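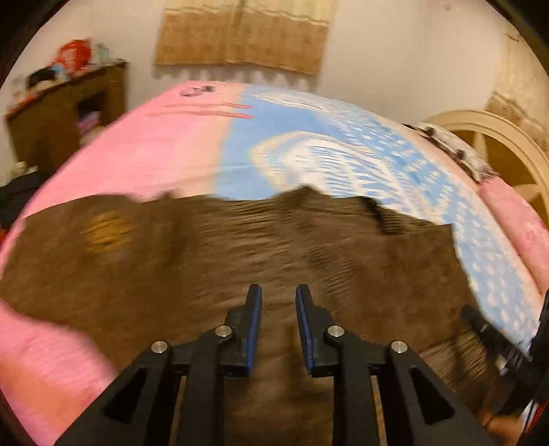
Fig. 5: Jaws open over a soft brown item spread on the bed; second gripper at lower right.

5. Soft items: rules before you start

The Werkari hand gripper is sold as ready for "any household task". Treat that claim with care. The Hustotura working rules, which we follow here, make no such promise, and long or stringy materials are where we would expect trouble first.

5.1 Lay the item flat on a made bed or a table. Pull out the worst folds by hand.

5.2 Check both finger pads. If a pad is loose or torn, stop and fit a new one.

5.3 Open the jaws fully before you move in.

5.4 Close slowly on one layer. If the jaws take two, let go and start again. Don't shake the item free.

Note: The rules ask for 6 clean grasps before a task is signed off. We think that is a low bar — a pass shows the set-up can work, and says little about how often it will.

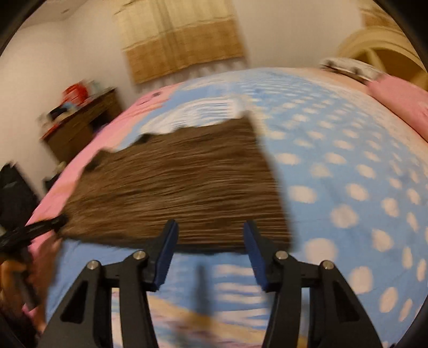 Fig. 6: Hair weft on polka-dot bedding, with a comb held in the left hand.

5.5 For hair pieces, hold the comb in one hand and the gripper in the other. Keep strands away from the pivots.

5.6 Log every failed grasp, including the ones that "nearly" worked. A log with no failures in it will be sent back.

CAUTION: Keep fingers out of the linkage while the jaws are moving. Never use the gripper on hair that is on someone's head, whatever the sales leaflet suggests.

Note: Patterned bedding is allowed under the Pestau checklist. Older copies say plain sheets only. Nothing we have read backs that up, so follow the July copy.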